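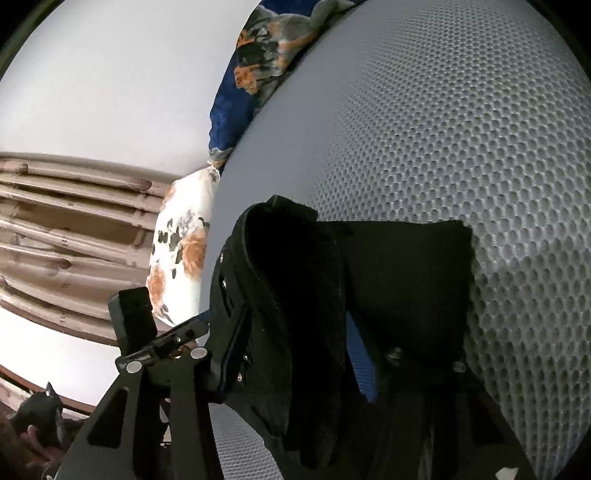

Figure 2. Gray mesh surface beside a black, shoe-like item of dark matte fabric.

3.2 Brand Impersonation on Resale Platforms

The accounts examined in this section differ from the parody accounts discussed in Section 3.1. A parody account generally borrows a name in order to comment on it. The accounts considered here borrowed a name in order to sell goods, collect login details, or direct users to a payment page outside the platform. The distinction matters because platform rules often treat all three under the same heading, and the reports sent by users are placed in the same queue.

The sample was drawn from Kunstead, a resale platform on which shops and private sellers hold the same type of account. Accounts were included when the display name contained the full name of one of three retailers that agreed to take part: Boslow, Jang, and Moreria. Accounts run by the retailers themselves were removed with the help of lists that each retailer supplied. Fan accounts were removed by hand when the profile text stated clearly that there was no link to the company. The final sample held 107 accounts. Collection ended on 3 January 2024, and the status of every account was checked again in February.

Each account was coded by two readers working separately. The coding sheet covered the display name, the handle, the profile picture, the profile text, the age of the account, and up to 200 of its most recent public posts and listings. Where the readers disagreed, the account was passed to Donnie Leckie, who had not taken part in the first round and whose decision was final. Most disagreements concerned intent. A small seller who deals only in used Boslow items may place the brand in the display name for convenience, and the line between this practice and a false claim of identity is not always easy to draw from the profile alone.

The most common method was the altered handle. Account holders added a word such as "help," "outlet," or "official" to the name of the retailer, or doubled a letter in it. The display name was then set to match the real account exactly. On the mobile version of Kunstead, the handle is hidden in search results and in replies, so that a reader sees only the display name and a small profile picture. Under these conditions the altered handle offers little protection to the user.

A second method relied on older accounts. Several accounts in the sample had a long posting history on unrelated subjects, followed by a gap and then a change of name. Users who have been advised to check the age of an account would find nothing unusual in these cases. The platform keeps a record of former names, but it is available only through a settings page that must be opened separately for each account.

The third method was the false support reply. The account holder searched for public complaints addressed to a retailer and answered them within a short time, asking the customer to continue in private messages. This was seen most often with Jang, whose own support team answers in public only during business hours. Complaints posted in the evening were therefore open to the first account that replied. Moreria, which sends all support requests to a form on its own site, was seldom used in this way.

Paid verification had a mixed effect. A paid mark on Kunstead confirms that a working payment card is attached to the account. It does not confirm that the holder represents the company named in the profile. The help pages of the platform state this in plain terms, but the mark looks the same in both cases, and the text explaining it appears only after the mark has been selected. Retailers reported that customers who contacted them after a loss often mentioned the mark as the reason for their trust.

Limits of the sample should be noted. Accounts that used only a logo, with no brand name in the text, were not captured by the search. Accounts removed by the platform before collection could not be studied, and the findings may therefore give too much weight to methods that escape early review. The handling of user reports is taken up in Section 3.3.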